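Workshop notebook, Ivdale bench
December 26, 2020

Fan noise, continued from the November entries.

Started with the two 120 mm fans that came back from Millent. Both were returned as "rattling at low speed." Ran each one on the bench supply, hung from string so the table wouldn't color the sound. Fan A is clean down to the point where it stalls. Fan B has a tick once per turn, loudest when the shaft is horizontal, and it goes away when the fan lies flat with the label down. Worn sleeve bearing. I didn't try to oil it. Marked B with red tape and put it in the dead bin.

Fan A went back in a case and the rattle came back with it, so the fan was never the problem there. Pressed a thumb on each side panel in turn. Left panel stopped it completely. Two strips of felt along the inner lip, and it's quiet at every setting now.

Speed steps, fan A, case closed: at the lowest usable setting it reads 696 rpm, and at full it reads 1816 rpm. The readings at the low end wander a bit, so I let each one settle and took the middle value. There's a hum between those two that comes in strongly over a narrow band and then drops out again. Didn't get the exact speed where it peaks. The old fan curve parks the machine right in that band when it's idling, which would explain the complaints from the Skemivell office. Changed the curve so it jumps through.

Abdelkrim Bouazza asked whether rubber mounts are worth ordering. I put a set on fan A in place of the screws. Slight drop in hum, no change in air noise. They're a pain to pull through the holes and one of the 4 tore. I'd say buy them for the desks where people sit close to the machine and leave the rest on screws.

Sound meter: the phone app and the Metwally meter disagree at the quiet end, and the phone seems to hit a floor. Used the meter for everything above. Same spot each time, 40 cm from the front, door shut, heating off. The room is quieter this week than it has been all fall — good time to do this.

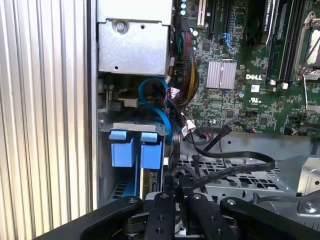 Cable noise is the other half of it, and I keep forgetting to check. A loose lead touching a blade makes a sound people describe as a bearing going, and a lead that's only close will start touching once the case warms up and the insulation softens. In the Dell the thick power bundle is tied and runs down along the edge of the board, which is how I'd want it. The thin stuff is what I'd watch, like the blue SATA cable looping up under the drive bracket. A tie on anything that loops, before the panel goes on.

To do:
Find the speed where the hum peaks, in steps of 20 rpm.
More felt, the narrow kind.
Ask Millent if fan B was mounted horizontally.
Return the meter to the top shelf, battery out.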